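4.3 Comparing finger pads and wrist cameras on the hand-held gripper

With the arm controllers settled in Section 4.2, we turn to the part of the system we most enjoyed testing, the gripper itself. Every demonstration in this study was recorded with a pair of hand-held grippers, one in each hand of the operator, and the same finger geometry was later mounted on the two Mivport arms. Whatever the fingers do well or badly by hand therefore carries over to the arms, and a change of pad that looks minor on the bench can change which tasks are worth recording at all.

We compared two pads. The first is the flat silicone pad that came with our earlier Siltbridge fingers, cut down to fit the new linkage. The second is a ribbed pad, molded in a softer compound, with the ribs running across the finger. Both were glued to the same metal backing, so swapping one for the other takes a couple of minutes and leaves the opening width unchanged. We also compared two camera positions, which we call high and low. In the high position the camera looks down over both linkage arms and sees the fingertips with a good stretch of the table beyond them. In the low position it sits closer to the pads, and the linkages hide much of the workspace whenever the gripper is more than half closed.

Three operators took part: Iqra Satti, Wajid Rana and Teresa Kozłowski. Satti and Rana had used the grippers for a full summer before the trials began. Kozłowski picked one up for the first time in September, and we were glad to have her, as she noticed several things the rest of us had stopped noticing. Each operator recorded 200 demonstrations for every combination of pad and camera position. Order was shuffled per operator, and a short warm-up was allowed after each swap.

Objects were split into three groups. Rigid objects included blocks, rolls of tape and capped pens. Soft objects were cloths and small bags. The third group, which we added late and which ended up being the most interesting by far, was made up of thin flexible things: cords, ribbons, strips of paper and soft cable. A grasp was scored as a success if the object left the table, stayed between the pads for the length of a slow lift, and was released inside the target area without help from a free hand. A second attempt inside the same recording was allowed but was marked as a retry.

For the rigid group the choice of pad hardly mattered. Both pads held everything we gave them, and the few drops we saw came from operators closing too early. The soft group favored the ribbed pad by a small margin, mostly on the thinner cloths, where the flat pad tended to slide along the weave before it bit. For the flexible group the difference was large and, for us, very exciting. With the flat pad, a cord pinched near its end would roll out from between the fingers as soon as the far end dragged on the table. With the ribbed pad it settled into a groove and stayed there. Out of all the flexible trials with the ribbed pad and the high camera, only 19 needed a retry, and Rana had none in his last two sessions. The operators stopped talking about the grasp and began talking about where to place the cord, a sign we took seriously.

Camera position told a similar story. Policies trained on high-camera data found the far side of a container more reliably, and they recovered better after a near miss. Much of this, we believe, comes from the second gripper being in view. When one hand holds an object in the air and the other works near the table, the high camera records both, and the policy can learn how the two hands keep out of each other's way. The setting of Figure 3 is typical of our home recordings, with a clear-walled bin as the target and a good deal of everyday clutter on all sides.
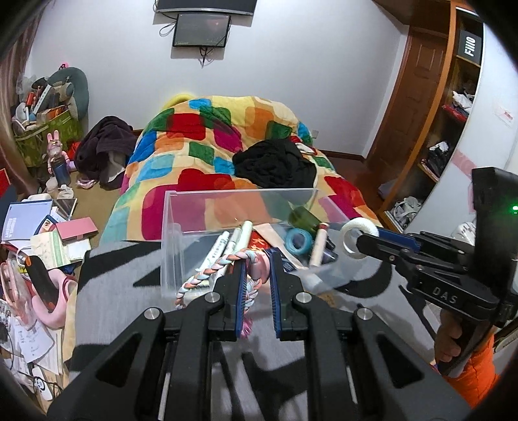 Figure 3. View from the high camera with the ribbed blue pads fitted. A braided cord lies at the fingertips; the second gripper, at right, holds a thick white ring.

Clutter deserves a word of its own. Our early recordings at the Jisen lab used a bare bench, and policies trained on them did poorly in furnished rooms, even with the better pads. Adding 2000 home recordings closed most of that gap. Mairéad Ó Súilleabháin suggested leaving the rooms as they were and moving only what the operator needed to reach – a rule we have kept ever since, and one that also makes setup pleasantly short. Transparent bins remained the hardest target for the low camera, where the rim was often the only edge the policy could find. From the high position the contents helped to mark out the walls.

There are limits to report. The ribs collect lint, and grip on ribbons fell off noticeably after long sessions with cloth. Wiping the pads between blocks of trials fixed this, so we made it part of the routine. The ribbed compound is also softer at the tip, and Satti found it harder to lift a single sheet of paper lying flat. She preferred the flat pad for that one task and we see no reason to argue with her. Finally, the high camera adds length to the handle side of the tool, and two operators mentioned tired wrists toward the end of a session. Siu-fong Peng has since drawn a shorter bracket that keeps the same viewing angle, though it was not ready in time for these trials.

The pad design was frozen on 22 November 2021, and all results in Section 5 use ribbed pads and the high camera unless noted. We kept a further 1000 recordings made with the flat pad and use them in Section 5.3, where we ask how well a policy trained on one pad carries over to the other. The Ghauri controller was left at the settings given in Table 2 throughout, with the closing speed slightly reduced for the flexible group.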